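Trevor Two-Arm Table Station

Sold and supported by Zavcombe. Page last updated Friday, March 6, 2026.

Overview

The Trevor station is a pair of arms set up to share one flat work surface, meant for shops and packing rooms that handle light, awkward, easily bruised things. We have been selling it to growers, gift packers and craft suppliers for a good while now, and most of the people who write to us ask the same thing first: what will it really cost me, all in, once it's sitting in my building? So we've tried to write this page the way we'd talk you through it over a cup of coffee, with the money questions near the top and the fiddly ones further down.

What comes with the station

Two arms with grippers and their cables
Two mounting plates and the bolts to go with them
Table top in two panels (legs are ordered separately, see below)
Control box and a stop button on a long lead
Two days of setup help, on site or by video, whichever suits you

What you will need to budget for

The monthly lease is the simple part, and we'll quote it for your region when you get in touch. The items that catch people out are the small ones around it. Please set aside $4,000 for the room itself: power, a level floor, decent overhead light and somewhere for the control box to live where it won't get kicked. If your room is already in good shape you may spend a good deal less, and that's lovely, but do keep the money in the plan until the site visit is done.

Table legs come in fixed and adjustable sets. We lean toward the adjustable ones if your floor is old, and the Iststead warehouse keeps both in stock. Crates are your own choice. Plenty of customers use the plastic ones they already have, and we only ask that you pick one type and stick with it, so the arms don't have to be taught a new rim height every other week.

Practice stock is the line everyone forgets! You will go through stems while you're teaching the arms, and fresh ones get expensive quickly. Artificial flowers are a sensible way to begin. Buy the same kinds you mean to work with later, in a mix of head sizes, and throw in some loose leaf sprigs as well, as they get underfoot on a real bench and you may as well plan for them. A starter box of 200 mixed stems is available from us, or you can visit any craft wholesaler.

Planning your first month

1. Measure the room before you order. Each arm needs clear space behind it as well as in front, and you'll want to be able to walk around the far side of the table without turning sideways.

2. Start with a single kind of stem and one crate. It feels slow, and your team will itch to move on, but give it the full first week.

3. Bring in a second kind of flower and let both arms work the same table. Roses and hydrangeas make a good pair to plan around: a rose head is compact, while a hydrangea spreads well out past the jaws. Lay the stems toward the front and leave some of them overlapping, the way they'd land on a busy day.
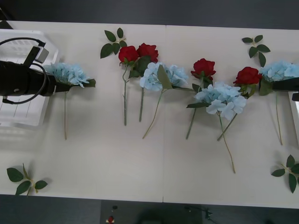
4. Move to fresh stems in small batches. Keep a towel by the table, and have somebody look over each batch before it goes out the door.

Delivery and lead times

Orders placed now are usually going out in 49 days. December is our slow month for deliveries, with so many of our customers flat out, so if you're hoping to be running before the holidays please speak to us well ahead. Pickup from the Putodcombe depot is free, and you'll need a van with a flat bed and one strong friend.

Care and spare parts

Wipe the grippers down at the end of each day with a barely damp cloth, and check that the cables still have slack when the arms are at full reach. We suggest buying one spare set of gripper pads with the station. They aren't dear, and it's a miserable thing to lose an afternoon waiting on a courier.

Still deciding?

A short trial is possible if you're within driving distance of Iststead. It runs for 3 weeks, and the fee comes off your first invoice if you go ahead. Ask for Tudur Bellis, who looks after trials and site visits and will be glad to go through your floor plan with you. Do send him a sketch with measurements before you call, even a rough one on the back of an envelope.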